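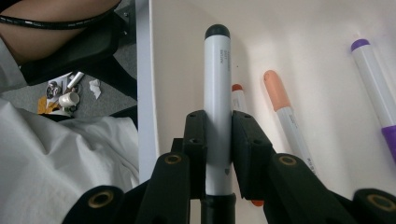 Pimentel 机器人社 夹爪与末端执行器小组

版块：故障与安全
主题：厂家说是"笔杆太滑"，这个结论你们信吗
状态：未解决

发帖人：半截螺丝
楼主

Zudau 的回复今天转到组里了，落款 2026年8月18日 星期二，全文一页纸，结论一句话：掉笔是因为被抓物表面光滑，建议更换高摩擦指垫。附件是报价单。

我不信，所以开个帖子把事情摆一摆，欢迎来拆我的台。

先说现象。任务很简单，从白色浅盒里把白板笔一支一支竖着夹起来，送到旁边的笔架。示范是手持夹爪做的，机械臂上装的是同一套两指结构，指块也是同一批。示范阶段大家都觉得没问题，白杆黑帽那支，帽朝下，两边指块贴平了夹住，拿得很稳。换到臂上以后，日志里一共488次抓取，其中73次是这样的：控制器报"已抓稳"，臂照常走完后半段，到笔架上方松开，手里什么都没有。

注意，我说的不是掉笔。掉笔谁家都掉。我说的是掉了以后系统还坚持自己拿着。表面再滑，也滑不出一个"已抓稳"来。

然后是第二件事，也是我真正睡不着的那件。上周有一次空手走完流程，值班同学看到笔落回盒子里，臂停着，状态灯是绿的，就伸手去捡。手指还在两个指块中间，夹爪自己合上了。没受伤，指甲边上压了一道白印子，过一会儿就消了。厂家的一页纸里对这件事的描述是"操作人员未按规范进入工作区"。没了。

我的问题：
停着的夹爪为什么会自己合？
谁下的命令？
为什么日志里没有这条命令？

日志我放组里共享盘了，目录名就是 Zudau，别改文件名，有人改过一次，时间戳全乱了。

回复：灰度二百
2楼

先泼冷水。值班规范第一条就写着伸手之前先按急停，绿灯亮着伸手就是违规，这一点厂家没说错。你可以觉得他们态度差，但你不能因为态度差就把违规那部分删掉。

掉笔那部分我站你。"太滑"是个万能答案，抓鸡蛋掉了也太滑，抓砖头掉了也太滑。

回复：半截螺丝
3楼

回2楼：违规我没删，就在一楼写着呢。我的意思是，违规解释得了手为什么在那儿，解释不了夹爪为什么动。两件事捆在一起写成一句话，后面那件就没人查了。我以前在别的设备上见过这种写法，太熟了。

回复：潮汐表
4楼

我看了日志。你说日志里没有合爪命令，准确讲是上位机日志里没有。Bikden 控制板自己有一层，那层不往上报。

翻一下 Bikden 的参数表，有一项叫抓取重试，出厂默认是开的。逻辑是：抓取被判定为失败，板子就自己张开再合一次，不问上位机。

回复：半截螺丝
5楼

可它没判失败啊，它判的是"已抓稳"。

回复：潮汐表
6楼

走流程的时候判的是抓稳。到了笔架松开以后，状态机回到待命，待命态会再做一遍自检，这时候发现目标开度和实际开度对不上，就补记一次失败，然后触发重试。我猜的。没有板子上的底层记录，只能猜。

回复：不吃香菜的舵机
7楼

等一下，你们在猜一个猜测的猜测。有没有人拿示波器去夹爪电机线上看过？

回复：潮汐表
8楼

没有。谁有空谁去。

回复：三号料盘
9楼

我说个不讨喜的看法，这个夹爪本身没毛病，是我们示范的方法有毛病。

手持示范的时候，人手是会补的。笔歪一点，人会不自觉地把手腕转过去，或者多捏一点。这些动作全进了示范数据，但补的那股劲儿数据里没有，只记了开度。换到臂上，开度一样，劲儿不一样，那当然夹不住。你们去看盒子里的摆法，红橙的挨着正在夹的那支，桃橙色那支和紫色那支是斜的，紫色的帽朝下，桃橙的帽朝上。人抓这种乱摆的笔毫无压力，臂抓就要看运气。

回复：灰度二百
10楼

这个有道理。但是示范数据不好也只能导致抓不住，导致不了报"已抓稳"。又绕回楼主那句了。

回复：三号料盘
11楼

怎么导致不了？它判断抓稳靠什么？靠开度停在某个区间。如果指块卡在别的东西上呢？旁边那支笔离得那么近，右边指块下去的时候外侧就挡着它。开度停住了，控制器觉得有东西，其实夹的是空气，外面顶着一支笔。

回复：半截螺丝
12楼

这是到目前为止我听到的最像样的解释，比厂家那页纸强。但有个漏洞：如果是外侧被顶住，那是张不开，跟合不拢方向反了。

回复：三号料盘
13楼

……对。方向反了。我收回一半。连杆如果被顶歪了呢，两边不对称，编码器在电机侧，读的是平均值。

回复：不吃香菜的舵机
14楼

连杆是机械联动的，没有"平均值"这回事。一边被顶，另一边也得跟着。除非销孔有间隙。

说到间隙，黄铜色那几个圈你们有没有拆过？内侧两个小的，外侧两个大的。我手上那套没拆过，不敢说里面是什么结构，只知道用手掰指尖能感觉到晃。晃的方向正好是开合方向。

回复：潮汐表
15楼

晃多少？

回复：不吃香菜的舵机
16楼

没量。手感而已，别引用我。

回复：半截螺丝
17楼

已经引用到给厂家的回信里了，开玩笑的。谁去量一下，拿百分表，别用手感。上一回我们拿手感跟 Zudau 吵，他们一句"请提供测量数据"就把我们打发了，这次别再送。

回复：夜班打印机
18楼

我来说说指垫的事。厂家推荐的高摩擦指垫是 Trosard 的，报价单上那一款。我给另一台装过，用的也是白板笔。

结果：笔倒是不怎么掉了，改成松不开了。张开以后笔粘在一侧指垫上，要晃一下才下来。控制器那边报的是"已释放"。

所以这套系统的问题在我看来特别统一，它报的都是自己下过什么命令，跟外面发生了什么没关系。合了就叫抓稳，张了就叫释放。换什么垫子都救不了。

回复：灰度二百
19楼

这条建议置顶。

不过我要问一句，Trosard 的垫子粘笔，是新的就粘还是用了一阵才粘？白板笔墨水沾上去会发黏，这个锅不一定是垫子的。

回复：夜班打印机
20楼

记不清了，没留记录。你要说是墨水我也反驳不了。

回复：海绵宝盒
21楼

新人弱弱问一句，为什么不直接在指块里加个力传感器？

回复：不吃香菜的舵机
22楼

因为没钱，也因为加了以后阈值还是人定的。现在夹持力设定值是9牛，你知道这个9是哪来的吗？说明书样例里抄的。样例抓的是什么，没写。

回复：半截螺丝
23楼

补充一个更气人的：这个9牛在 Bikden 的界面里是可以填的，填完它也显示9，可是板子上根本没有测力的东西，它拿电流换算。换算系数在哪？在出厂参数里，锁着。所以我们填的是一个看不见的数乘出来的另一个看不见的数。

我不是说它一定错。我是说没有任何人能告诉我它是对的。

回复：三号料盘
24楼

电流换算是行业常规做法，别说得跟阴谋一样。廉价夹爪都这么干。

回复：半截螺丝
25楼

常规做法不等于能拿来当安全判断。拿它估个大概可以，拿它点绿灯不行。那盏绿灯就是靠它点的。

回复：三号料盘
26楼

那你一开始就不该把绿灯当安全信号。绿灯的意思是"无报警"，从来没说过"可以伸手"。

回复：灰度二百
27楼

26楼说的是对的，可惜人不是这么用灯的。你去问任何一个值班的，绿灯什么意思，都会说没事。既然灯一定会被这么理解，那要么改灯，要么改接线。

回复：海绵宝盒
28楼

再弱弱问一句，被夹一下会怎么样？9牛听着不大。

回复：不吃香菜的舵机
29楼

捏一下不疼。但是你没法保证那一下就是9牛，23楼刚说完。另外指块侧面是硬的，带斜角，指块后面还有连杆在收，手指要是伸得深一点，夹在连杆那边就是另一回事了。连杆之间的缝是越合越小的，那里可没有什么夹持力设定。

所以别拿设定值来安慰自己。

回复：夜班打印机
30楼

手持那套也一样，示范的时候握着后面的人觉得自己控制着开合，就很放松，旁边帮忙摆笔的人也很放松。我见过摆笔的手还没收回去，夹爪已经下去了。那个不怪固件，怪人，可是怪完了下次还是一样。

回复：潮汐表
31楼

回到正题。我昨晚把板子单独接出来跑了，只接夹爪，不接臂，上位机也断开。步骤写一下，别人可以重复：

抓取重试保持默认（开）。
夹爪给合爪命令，中间什么都不放。
等它停。
给张开命令。
什么都不发，等着。

有时候它会自己再合一次。上位机断着，所以命令肯定是板子自己发的。间隔不固定，我没找到规律。把抓取重试关掉以后，等了一晚上，没再动过。

回复：半截螺丝
32楼

所以4楼猜对了。

回复：潮汐表
33楼

关掉以后没动，只能说关掉以后没动。我只跑了一晚上。别急着写"根因已确认"，我们一直嘲笑厂家写这种话，轮到自己也得憋着。

回复：三号料盘
34楼

赞成33楼。而且这只解释自己合爪，解释不了73次误报。

回复：潮汐表
35楼

误报那部分我有个想法。控制器采样周期是10毫秒，判定抓稳的条件是电流连续超过阈值若干个周期。空合到底的时候，两个指块自己顶在一起，电流也会上去。如果开度判断因为间隙放得比较宽，那"夹住一根细东西"和"自己夹自己"就分不开。笔杆有粗细，理论上分得开，前提是开度读得准。

又回到14楼那个晃动。谁去量啊。

回复：不吃香菜的舵机
36楼

行行行我去量。

回复：灰度二百
37楼

在量出来之前，能不能先把臂停了？我看排班表上后天还有人排着跑数据。

回复：三号料盘
38楼

没必要停吧，把抓取重试关掉，加一条伸手前拍急停，不就行了。全停的话，后面的进度全得往后推。

回复：灰度二百
39楼

"伸手前拍急停"本来就有，墙上贴着，没用。你现在是要把同一张纸再贴一遍。

回复：三号料盘
40楼

那你说怎么办，给每个人配个保镖？

回复：半截螺丝
41楼

急停这条我补一个问题，谁验证过急停对夹爪有效？臂的急停断的是臂的动力，夹爪供电走的是另外一路，我上去摸过线，Bikden 板子的电源插在旁边的插排上。按下急停，臂不动了，夹爪那块板子还亮着。

也就是说，就算值班同学那天老老实实按了急停再伸手，该合还是会合。

所以2楼那句"厂家没说错"，我现在正式不同意。

回复：灰度二百
42楼

……你确定？

回复：半截螺丝
43楼

线我看过，板子的灯我看过。急停按着的时候夹爪会不会响应命令，我没试，当时旁边没人，一个人不想试这个。

回复：灰度二百
44楼

那我撤回2楼。规范第一条建立在急停有效的前提上，前提没了，规范就是一张纸。

停机。我这边同意停。

回复：三号料盘
45楼

如果41楼属实，我也同意停。但是得先验证，不能凭一个插排就停。

回复：夜班打印机
46楼

顺序反了吧，应该先停再验证。

回复：潮汐表
47楼

刚去试了，两个人在场，手都没放进去，夹爪中间放了一支旧笔。

急停按下，臂抱闸，状态灯变红。
从 Bikden 界面直接发合爪：合了。
从 Bikden 界面直接发张开：张了。

红灯亮着，夹爪动得很欢。

回复：三号料盘
48楼

好，没话说了，停。

回复：海绵宝盒
49楼

请问排在后天的是我，我是不是不用来了？

回复：灰度二百
50楼

不用来了。或者来帮忙理线。

回复：半截螺丝
51楼

目前的处理，写在这里，改动请回帖，别私下改：

机械臂停用，夹爪板子的电源从插排上拔下来，插头上挂了牌子。牌子别摘。
抓取重试关闭，这个参数断电会不会恢复默认还不知道，上电以后必须重新看一遍。
夹爪供电要并到急停回路里，接法没定，有经验的来说话。
销孔间隙等36楼测量。
指垫先不买。Trosard 那张报价单我没签，也请别人不要签。

手持那套继续用，前提是摆笔的人手离开盒子之后，握夹爪的人才下去，要出声说一句。

回复：三号料盘
52楼

供电并进急停我反对直接切。正夹着东西的时候突然断电，夹爪会松，笔掉了无所谓，以后要是抓别的呢？应该断使能，保持住。

回复：不吃香菜的舵机
53楼

断使能的前提是那块板子老实执行断使能。你刚看完它红灯底下开合，还信它？

回复：三号料盘
54楼

那就加一个外部继电器切电机线，逻辑供电留着。断了以后靠减速箱自锁。

回复：不吃香菜的舵机
55楼

自锁吗？这款我记得能反推得动。得试。

回复：潮汐表
56楼

手头的那个断电以后用手能掰开，费点劲。所以不完全自锁。抓重东西会慢慢松，抓笔够了。先按抓笔来，别的以后再吵。

回复：半截螺丝
57楼

给 Zudau 的回信我发了，日志、47楼的步骤、31楼的步骤都附上了，只问了两个问题：抓取重试为什么默认打开，手册哪一页写了夹爪不受急停控制。

收到的是自动回复，说已转交相关部门，并感谢我们对高摩擦指垫感兴趣。

回复：夜班打印机
58楼

我去翻了手册。急停那一章只讲臂，夹爪那一章让你参考控制板厂家的文档。Bikden 的文档里写"系统级安全由集成方负责"。

集成方是谁？

回复：灰度二百
59楼

是我们。

回复：不吃香菜的舵机
60楼

百分表借到了，表座没借到，谁柜子里有磁力表座的吱一声，用完就还。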